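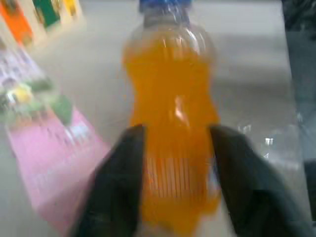

Orange liquid in a clear bottle with a blue cap.

Goduvville Allotment Association
Minutes of the general meeting, 6 July 2024, Kingi Lane hall

Chair: Merle Pearce. Minutes: Esben Hauksdóttir.

1. Apologies
Received from plots 3 and 40.

2. Minutes of the February meeting
Agreed, with one correction: the new padlock is for the Jandus Road gate. Signed by the chair.

3. Money
The balance stands at £589. The water bill has been paid up to the end of June. Rent reminders go out next week.

4. Water
The tank by the lower path is leaking at the tap. Esben has asked Fuvulik for a price to replace the fitting. Members asked whether hoses could be used in the evenings. After some discussion it was agreed to keep to watering cans until the tap is mended.
Action: EH to chase Fuvulik.

5. Vacant plots
Four plots are empty. Two are badly overgrown with bramble and will be offered at half rent for the first year. One member was against this. Carried on a vote.

6. Bonfires
A complaint has come from a house on Jandus Road about smoke. Members are reminded that there are no fires before October.

7. Open day
Soft drinks, tea and cakes as last year. Plant stall by the shed. Merle will ask about borrowing tables from the hall.
Action: MP.

8. Any other business
The wheelbarrow with the flat tyre is to be repaired or scrapped. A fork has been left by the compost bays and is now in the shed.

Meeting closed at 4 pm.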